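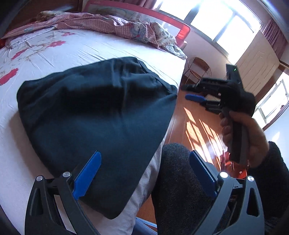

Randodholm Library Acquires Ekwueme Collection of Public Health Pamphlets

Randodholm Library has completed the purchase of the Ekwueme collection, a group of 2371 printed items on sanitation, vaccination and household hygiene. Most are pamphlets in original wraps. The remainder are broadsides, school primers and 39 bound volumes of county health reports.

Condition ranges from fair to near fine. Detached wraps and rusted staples are the most common defects. Ten items lack one or more leaves and are recorded as incomplete in the finding aid.

Cataloging was carried out by Fluvent over six months. Each record gives imprint, pagination, illustration statement and provenance where a stamp or inscription survives. Variant printings have separate entries.

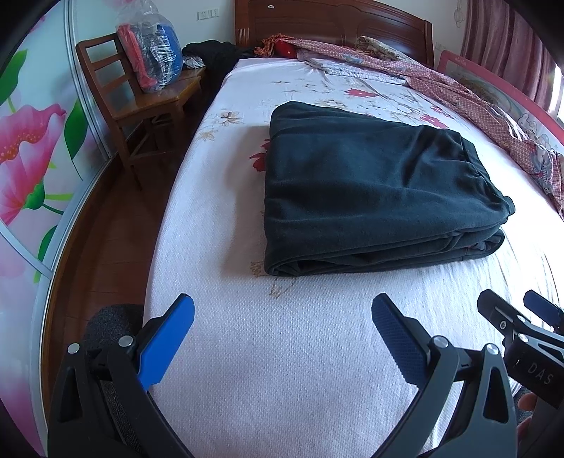

Sirnano, which handled the sale, said that the pamphlets on milk inspection were the scarcest part of the collection and that it had not previously offered several of them in any state.

Items may be consulted in the reading room by appointment from October. Requests should cite the shelf number. Incomplete and fragile copies will be issued as scans only. Duplicates will be retained until collation is finished.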